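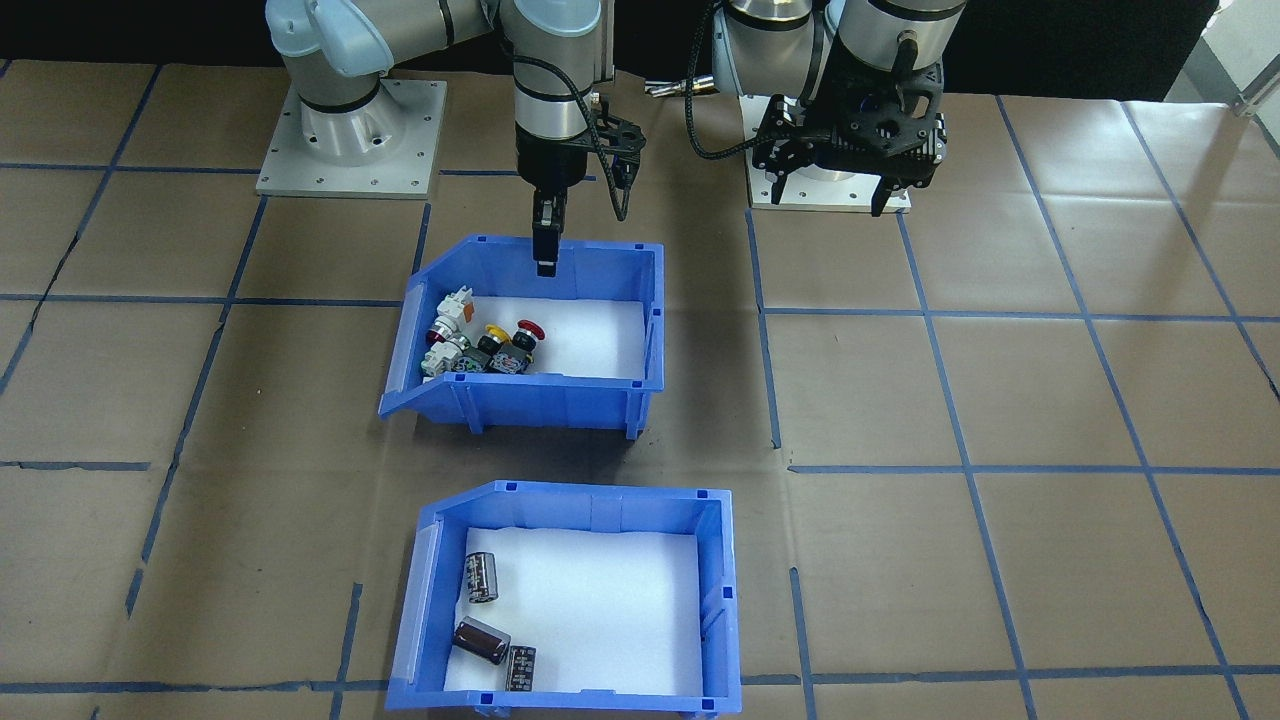
solderhound wrote:
I still think you should drop the second arm until the first one can sort by itself. Two arms means two sets of problems and you have, what, a few weeks?

beltdrive_mo wrote:
Okay but the whole point of our entry is the two arms! The Clastard rules give you extra credit for shared workspace, and last year everybody who ran a single arm ended up bunched in the middle of the table. We'd rather go down swinging. Anyway, for people just joining: college club, sorting task, switches go in one blue bin and capacitors go in the other, judges mix up a pile and we have to put everything back where it belongs. Right now we're only practicing the picks out of the bins.

My question from the first post still stands. The red mushroom button is killing us. The gripper closes on the round head, starts to lift, and the thing rolls right out of the fingers. Over 20 tries last night before I gave up and got tacos.

pneumatic_pam wrote:
Grab it by the base. We had the same trouble with knobs in our Trilau project and the fix was dumb, we just told it to ignore anything round and look for the flat sides underneath.

beltdrive_mo wrote:
I would love to, but look how they're all heaped up in the back corner. There's a yellow collar one right there and the fingers don't have room to come down between them.

solderhound wrote:
So spread them out. You've got a whole bin floor with nothing on it.

beltdrive_mo wrote:
Judges dump them, we don't get to spread them. That's why I keep piling them against the wall for practice.

kestrel_77 wrote:
Can the arm spread them out, though? Nudge first, pick second. Close the fingers all the way, come in from the wall side, push everything toward the open end. Our team did it with one slow swipe and our pick rate jumped. It does eat up time.

pneumatic_pam wrote:
Careful with that, the front lip on those bins is low. We shoved a switch clean over the edge on our first swipe and it went under the table and we lost a 35 point run.

kestrel_77 wrote:
Ha, yeah, fair. Short swipes then. Two inches tops.

gridlock wrote:
Unpopular opinion, I don't like the foam. It grabs at the parts when you push them. Bare plastic slides better.

pneumatic_pam wrote:
Disagree! Bare plastic bounces. Also the foam is white, so the camera can pick out a dark cap way easier than on blue. I'd keep it and glue down the corners. The sheet in the lower bin looks kinda wrinkled to me and that'll mess with your heights.

beltdrive_mo wrote:
Oh good catch, I hadn't thought about the wrinkles. One of our caps is lying on its side in that bin and it kept reading too tall. I blamed the code for two days. Sorry, code.

gridlock wrote:
What are you doing about the one on its side? Do you stand it up or pick it as is?

beltdrive_mo wrote:
As is, fingers across the narrow way. Rules don't say it has to be standing when it's placed. I read them all again, version 321 or whatever they're up to now.

solderhound wrote:
They changed that. Check the update from 19 Jul 2024, there's a line about upright parts scoring higher. Doesn't say lying ones score zero, but it's worth a look.

beltdrive_mo wrote:
Ugh. Reading it now. Okay so it's a bonus, it's not required. I'm going to pretend I didn't see it until the red button works.

kestrel_77 wrote:
Are you running the Toren planner or your own? If it's Toren, turn the keep-out box way up around the second wrist. I can see a cable looping over toward the other arm and I'd be nervous about that.

beltdrive_mo wrote:
Our own. Half of it is borrowed from the Gruber class project from spring, so the comments are a mess. I'll tie the cable back before tomorrow's run, I've been saying that for a while.

solderhound wrote:
Tie it back tonight. And my vote is still one arm.

beltdrive_mo wrote:
Noted lol. Trying the short swipe first, then grabbing by the base. If we get the red one out I'll post the numbers, and if we don't I'll be back in August begging for help again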